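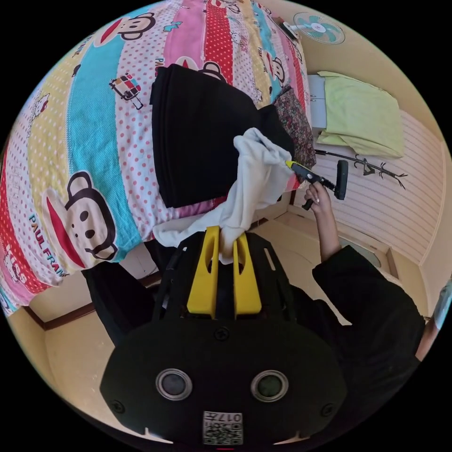
Can we say who paid for the Deston adverts? We can name the payer for most of them, but the money behind the payer is still unknown and the records we hold won't settle it.

Notebook, political adverts desk
May 5, 2022

3 comments · 11 shares

Spent the morning going back over the Deston set before the write-up is fixed. The collection stands at 489 adverts, all run in the weeks before the November vote on merging Deston with Nokdale. I re-ran the matching from the raw files, leaving last month's table alone, as that table had been edited by hand in a few places and I no longer trust it.

Method as before. Advert text goes into Clurero, which strips the punctuation, lowers the case and groups anything that shares long runs of words. I kept the threshold where it was. At a looser setting it starts lumping together every advert that says "have your say", which is most of them on both sides. At a tighter one it splits adverts that differ only by the name of a village.

Result: 26 pages fall into one large group with near-identical wording. The old table had more, but several of those were the same page under a changed name. Page name history is in the raw files if you go looking, in the field we had been ignoring. Please use the page number as the key from now on, never the name.

Of the pages in the large group, all but eight give Rocha as the payer. The eight give nothing at all. The wording matches the Rocha ones, and the spelling mistake in "amalgamaton" turns up in both. I think that is good evidence of a shared source text. It is poor evidence of a shared payer. Anyone can copy an advert, and supporters do it all the time without being asked. The draft currently says "Rocha adverts" for the whole group and that has to change. Suggested wording: "adverts naming Rocha as payer, and a smaller number with the same text and no payer named".

On Rocha itself. The company filing gives a registered address and the nature of business as consultancy. There are no accounts yet. It was set up before the vote was called, so we can't claim it was created for the vote, and the line in the draft hinting at this should come out. The address is shared with a lot of other small companies, as these addresses usually are, and I would leave that out too. It sounds worse than it is.
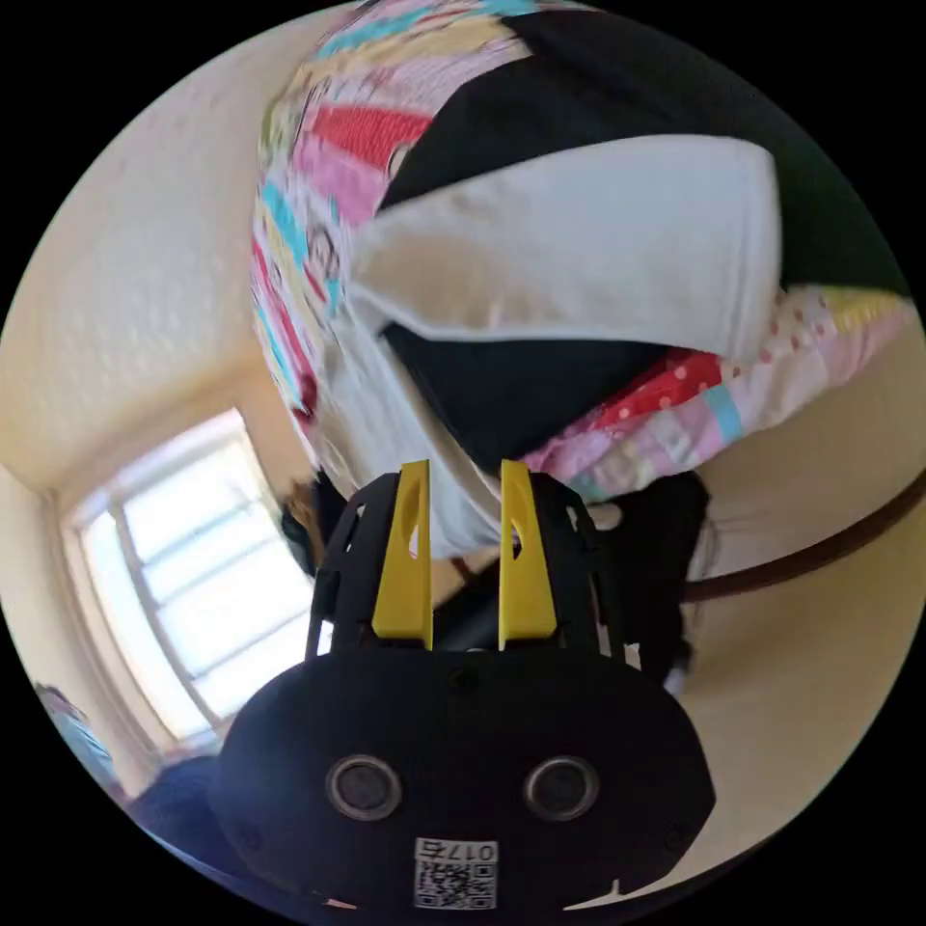

The other thing wrong with the draft is the section on foreign involvement. It rests on the page manager locations. Six pages in the large group show at least one manager based abroad. That field tells you where an account says its user is, or where it mostly logs in, and the help text has changed over the period we collected. People work from abroad, agencies hire cheap page managers abroad, and a person on a long holiday can show up too. I looked at when those pages posted and the hours look like ordinary office hours in Deston, with a gap at lunch. That doesn't prove anything either way, but it isn't what the draft implies.

I have moved the whole section to the unresolved list. If it goes back in, it should be one sentence with the number and what the field means. The word "interference" should not be in the heading.

Spending. Only given in bands, so a total is a range and the range is wide. I had added up the midpoints last time, which gives a nice single figure and is wrong. Most adverts sit in the lowest band, and inside that band the real amounts are probably close to nothing. The midpoint treats every one of them as a middling spend. Table redone with lower and upper ends only. The chart has not been redone, so don't use the chart.

Side note on reach. The merger side ran fewer adverts and seems to have had more views for each. Could be targeting, could be that they ran them for longer. About a third of the start dates are missing from the early files, from before the collector was fixed, so I can't separate the two. Left as a note under the table.

Checked against the paper leaflets as well. The Nokdale leaflet with the bus timetable claim uses the same paragraph as the large group, word for word, and carries a proper printed notice naming its promoter. The promoter is not Rocha. So the text was moving between at least two bodies before the vote, and we don't know which way. The leaflet has no print date. A copy postmarked early would help and I have asked the Nokdale library whether they kept the envelope with theirs.

Letter to Rocha: drafted, not sent. It asks who supplied the text, whether they placed the adverts that name no payer, and who their client was. Kept it short and took out the paragraph of background. They should get a fair stretch of time to answer before anything goes up, and the reply should be quoted in full if it fits.

Still to do:
- key the table by page number and delete the hand-edited copy
- redraw the spending chart with ranges
- second reader for the eight unlabelled pages, done blind from the text alone
- find out what the location help text said in November
- send the letter

The raw files are in the usual folder, read only. If you need to change something, make a copy and write down here what you changed — the old table cost me most of a morning.

We use cookies to remember your settings and to count visits. Accept | Manage settings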